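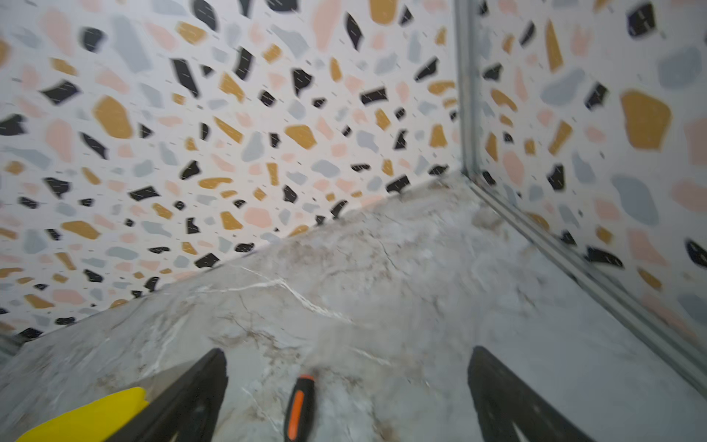
Speaker notes: Stone-look surfaces in small enclosures
Tae-yang Ha, Tosatum
July 21, 2026

Slide 1. Title
Wait for the doors. Give name and company. Questions at the end, except on terms, which people should ask about right away.

Slide 2. Terms
"Marble pattern" means veins and clouding over a ground color. It has a direction. "Terrazzo pattern" means chips scattered on a ground color, and in most designs it has no direction. In this talk both words refer to how a surface looks. Neither one tells you what the surface is made of. A sample card that says "marble" needs a second line giving the base material, and many cards leave it out.

Slide 3. Direction
Marble pattern on a horizontal surface is read from whichever side people stand on. A strong vein pulls the eye along its length. If it runs parallel to the front edge, small errors in squareness become easy to see, as the edge and the vein form two lines that should agree and don't. A diagonal vein hides the same error. Set the vein before cutting. Mark the front edge on the back of the sheet in pencil.
(Hold up the two offcuts. Pass them to the left side of the room first.)

Slide 4. Repeat
Every printed pattern repeats. For marble, the repeat should be longer than the longest visible run of the surface. For the Bravis design used in our trials the repeat is 72 inches, so any enclosure shorter than that shows each vein once. Terrazzo tolerates a much shorter repeat. The eye picks up a repeated chip only when its shape is unusual: a long shard, or two dark chips touching. Look for these on the proof and have them moved.

Slide 5. Corners
Three-walled enclosures have two vertical corners at the back. Options:
Wrap the print around the corner. Chips continue across the fold. Needs a flexible sheet and a clean radius.
Butt two sheets. Chips get cut at the joint. Acceptable with terrazzo, where a cut chip reads as another angular chip.
Cover the joint with a post or trim strip. The chips stop at the metal and the mismatch is no longer noticeable. Easiest to replace later, one wall at a time.
Point out the posts on the next slide.

Slide 6. Two patterns together

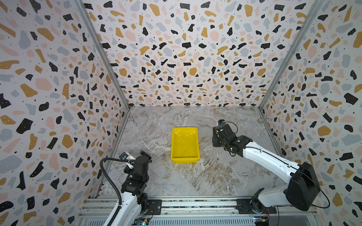
Yellow tray on a marble-pattern floor, with terrazzo-style print on all three walls and silver posts at the rear corners.

Let the audience look for a few seconds. Then make these points:
The floor and the walls both contain light gray and white, but their marks differ in shape. Veins below, chips above. The line where floor meets wall stays readable.
The wall chips are black, mustard yellow, pale pink and light gray-blue. The floor has no mustard in it, just white, gray, beige and brown-gray. Put the tray against the floor and it separates cleanly. Held up against a wall, a yellow tray would have to compete with the mustard chips.
The tray is glossy on the inside and picks up reflections. Come back to this on slide 8.

Slide 7. Contrast of small items
Black handles are hard to find on a terrazzo wall with black chips, and easier on pale marble. A colored band on a handle helps in both cases. Orange is a good choice with this wall palette, which does not contain it. Blue-gray is a poor one.
For floor finishes, check the darkest part of the clouding and ignore the average. A small dark screw gets lost in a brown patch even when the rest of the slab is nearly white.

Slide 8. Gloss
Trays: a matte interior is preferable where small parts are sorted by eye. Glossy sloped sides throw highlights that shift as you move. With a single overhead lamp the highlight is narrow. With a diffuse panel it spreads over most of one side.
Floors: specify gloss separately from pattern. The Vlček sample book lists them in separate columns, and the order form asks for both. Blank means gloss.

Slide 9. Wear test
2,858 wipe cycles on the marble sheet, same cloth type throughout, cloth changed every 50. Veins still distinct at the end. Loss of gloss visible along the front edge only. The terrazzo sheet goes on the same rig in November. No results to report for it today, so don't speculate if asked.

Slide 10. Ordering
Send drawings with vein direction marked by an arrow. Allow 2 inches of extra length per sheet for trimming. Prilteck ships rolled, so leave sheets flat overnight under an even load before fitting.

Questions. Sample cards are on the side table, and the offcuts need to come back to the front.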